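Zoromness Sorting Room and Worktables
Progress report to the Espinoza Fund
January 27, 2023

Dear friends at the Fund,

We promised you a proper account once the tables had been through a full autumn of use, and we are sorry it has grown into rather a long one. There is a good deal to tell, and most of it is happy. When we wrote our first short note in October the room still smelled of paint and half our things were in boxes in the corridor. It is a different place now, and we do wish you could drop in on a Friday morning, when it is at its busiest and the kettle never quite gets a rest.

You will remember that the grant was for the worktables and their surfaces, and for the cupboards along the back wall. The old tables had come to us from the Mirnport reading rooms when those closed, and they had served us kindly for years, but the tops were so scratched and wobbly that anything small rolled straight off and under the radiators. People mending clocks, sorting beads or laying out jigsaw pieces spent a fair part of their session on hands and knees with a torch. We are glad to say those days are behind us.

The new tables came from Grallanance in two deliveries, the second a little later than we had hoped (the van went to the wrong side of the harbour and had to come back round by the bridge). They are good and steady. We chose grey tops after a long discussion which we shall spare you, except to say that white was thought too glaring under our lights and the green sample made everybody feel as if they were about to play cards. Grey is restful, and small light-coloured things are easy to find on it. Dark ones are harder, and we have learnt to put those out in saucers or on a sheet of paper. We also asked for rounded corners, having all at one time or another walked into the square ones, and it is lovely to go past with a full tray and no bruises to show for it.
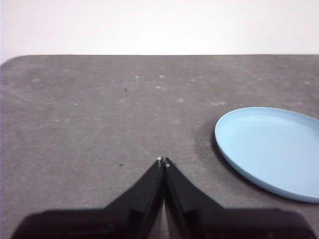
Do the tops mark easily, and will they need replacing before long?

They pick up specks and small marks in ordinary use, and most of these wipe away with warm water and a drop of washing-up liquid. We expect the tops to last well beyond the period of the grant, and have set a little aside each month for when the time does come.

On the matter of cleaning, we had a bit of a muddle at the start. Three different bottles were in use, depending on who was locking up, and one of them left a bloom on the surface which took a week of rubbing to get rid of. Now there is a single bucket, a single bottle and a card on the inside of the cupboard door. Tables are wiped at the end of every session, and given a thorough going-over on the last Friday of the month, when we also move them away from the wall and sweep behind. It is surprising what turns up. We have a jam jar of lost buttons and screws that is well on its way to being full, and several of our members look through it before they go to the shops.

Attendance has been very cheering. Over the whole of the reporting period we recorded 1326 visits, of which 573 were to the mending and sorting sessions that use the tables. That is more than we dared put in our application, and the register doesn't include people who only put their heads round the door for a warm and a chat. We run nine sessions a week at present. The evening ones were slow to catch on in the dark months, and we very nearly dropped one of them, but it has picked up nicely now that the bus stops closer to us again.

The cupboards are not quite where we would like them to be. Two of the doors stick in damp weather, and the fitter has been back once already to plane them down. He is due again shortly and is not charging for the visit. Until then we keep the things we use least behind those doors, chiefly the spare cloths and the Christmas boxes. The shelves inside are sound and a good depth, and it has been a real pleasure to have a home for the magnifying lamps, which used to live in a bath.

As for the money, the tables and tops came in slightly under the quotation and the cupboards slightly over it, so that we have ended up very near the figure we gave you. The full statement, with the invoices, is attached separately. There is a small sum left on the furniture line, and we should like your permission to spend it on stools. Several of our regulars find the chairs too low for close work and have been sitting on cushions brought from home, with mixed results. We have had a pair of stools on loan to try, and there has been some good-natured competition for them.

For the coming months our plans are modest. We want to improve the light at the end furthest from the windows, get those doors put right, and open a session for families during the school holidays. We would also like to try one table left set up through the week, so that longer pieces of work needn't be packed away each evening. Please let us know about the stools when you are able, and if any of you are passing Zoromness we are open every weekday from ten.

With our very warm thanks,

Everyone at the Zoromness Sorting Room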